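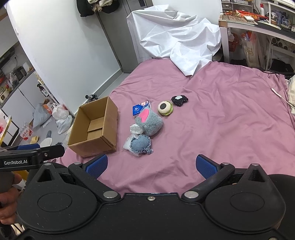
Plush toys and an open box on the bed.

How to Sort and Box Up Plush Toys for Storage

Posted 2026-09-14

Soft toys take up more room than anything else in a small bedroom, and they are easy to pack badly. Stuffed into a trash bag and pushed into a closet, they come out flat, dusty and sometimes musty. Packed in a box with a little care, they keep for years. The method below takes one evening for a normal collection.

What you need

A medium cardboard box, clean and dry inside
A clean cotton sheet or a few old pillowcases
A lint roller or a soft clothes brush
Packing tape and a marker
A bag for anything you are giving away

A box 20 inches on the long side is big enough. Larger ones get awkward to lift onto a shelf, and the toys at the bottom carry too much weight. I use the plain moving boxes from Sturkex, but a grocery box is fine if it never held produce or meat.

Step 1. Work on the bed

Clear off anything you don't want mixed in, such as chargers, books and pillows, then set the box on the bed with the flaps folded down on the outside. Folded flaps stay out of your way and help the box hold its shape. Put the toys next to it where you can see all of them. A plain bedsheet is a good surface because lint and loose stuffing show up on it, and it can go straight in the wash when you finish.

Step 2. Make the piles

Use three: keep out, store, give away. Do it quickly. If you can't decide on a toy, it goes in the store pile, and you can look at it again the next time the box comes down.

Keep toys that are still in their original wrapper in the same pile as the others for now. They get handled a little differently in step 4.

Small packets, tags and spare parts should go next to the toy they belong to. If you can't match a packet to anything, put it to one side until the end.

Step 3. Clean before packing

Anything that goes into a box dirty will be worse when it comes out. Check the care tag first. Most small plush can go in a pillowcase tied shut and be washed on cold, gentle, then air dried. Fuzzy or long-pile toys mat in the dryer, so hang those or lay them on a towel and brush them once dry.

Toys with printed faces or glued patches should be wiped by hand with a damp cloth and a drop of mild soap. Round ones dry slowly in the middle. Squeeze them hard the next day, and if they feel cool inside, leave them out another night.

Step 4. Deal with the plastic

Thin plastic wrappers are all right for a store shelf but not for long storage. They hold moisture, and some turn sticky in a warm closet. Take the toy out, wrap it in a pillowcase and recycle the plastic if your area takes it. If the toy is a gift or you want it kept as new, leave the wrapper on but snip a small corner so air can get in.

Crumpled shopping bags should come out of the pile too. They end up in the box by accident and take up space.

Step 5. Fill the box

Line the box with the sheet, leaving enough over the sides to fold across the top. Firm, round toys go on the bottom. Flat shapes such as hearts and clouds stand on edge along the sides, where they use up the narrow gaps. Fuzzy toys go on top so the pile isn't crushed. Ears and tails should lie the way they naturally fall.

Stop when the toys are level with the rim. If you have to press down to close the flaps, take one out. Fold the sheet over, close the box and run one strip of tape along the seam. One is enough — you will want to get back in without a knife.

Step 6. Label and store

Write the contents on two sides and the top. "Plush, small" is better than "toys," which could be anything. Add the month you packed it.

Store the box off the floor, away from outside walls and heaters. The top shelf of a wardrobe works well if the clothes below aren't packed tight. Avoid attics and garages. If your closet runs damp, add a small moisture absorber, but keep it outside the sheet so it doesn't touch the fabric.

I check my boxes in October, when the heating comes on. Open the lid, smell it, and look along the bottom corners for moths or damp. If everything is dry, tape it shut again.

For the give-away bag, call ahead. Some thrift stores don't take plush at all, and many shelters only want it new with the tags on.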